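Standing charges and the small user

I have been going through a year of electricity bills for a small unit, with a view to working out how much of the total responds to anything the occupier does. The short answer is less than I expected. The longer answer follows, with the workings kept to a minimum.

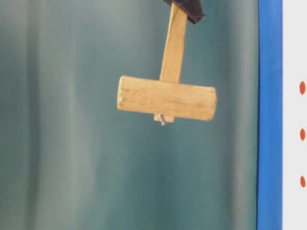
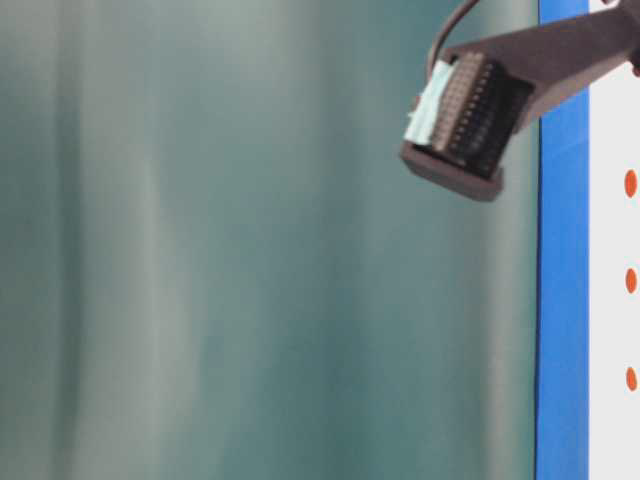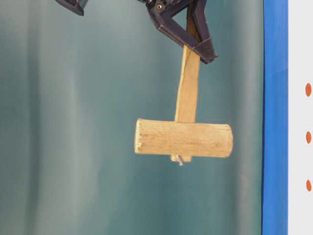 Memlow, August

The unit is on a two-rate tariff from Bevan. It used 2084 kWh over the year, a low figure for a business connection. The bill has four parts: a day rate, a night rate, a fixed daily standing charge and a capacity charge. The first two vary with use. The other two do not, or not in any way a tenant can influence from one month to the next.

I took each bill and split it into those two groups. In the winter quarter the fixed part came to a bit under half. In the summer quarter, when the heater was off and only the lights and a fridge were running, it was well over half. Switching everything off at the wall for the whole of the summer would have cut the bill by less than most people would guess.

The capacity charge is the odder of the two. It is set by the size of the connection agreed when the supply was put in, and the one on this unit was sized for a previous tenant who ran a bakery oven. Peak demand now is nowhere near it. Bevan will reduce the agreed capacity on request, but the form asks for a load survey signed by an electrician, and the wait after that can be up to 6 weeks. I sent the form in on a Thursday and had an automatic reply telling me it had been passed to the network side. I have the meter data and would have thought that was better evidence than a survey, but there is no box for it.

Comparing suppliers did not help much. Erkunent has a lower standing charge and a higher day rate, so on paper it ought to suit a low user. I ran the same half-hourly readings through both tariffs. Over the year Erkunent came out 304 kWh-equivalent cheaper at the day rate, if you prefer to think in units as I do, but the offer is for new connections only and the price is held for a shorter term. The network part of the charge is passed through in either case. Changing the name at the top of the bill leaves that part where it was.

There is a reasonable argument for fixed charges. Wires and substations cost the same to keep up whether or not the kettle is on, and somebody has to pay for them. My objection is to how the cost is shared. A flat daily amount takes no account of whether a site draws its power at five on a winter evening or at two in the morning, and the first of those is what the network is built for. Half-hourly metering has been in this unit for 2 years. The readings exist, they are collected, and they are used for the energy part of the bill only.

I will redo the split once the capacity change has gone through. I also want to check whether the reactive power line, which appeared on one bill at zero and then vanished, is something that comes back with a smaller connection. The tariff sheet mentions it in a footnote and gives no threshold.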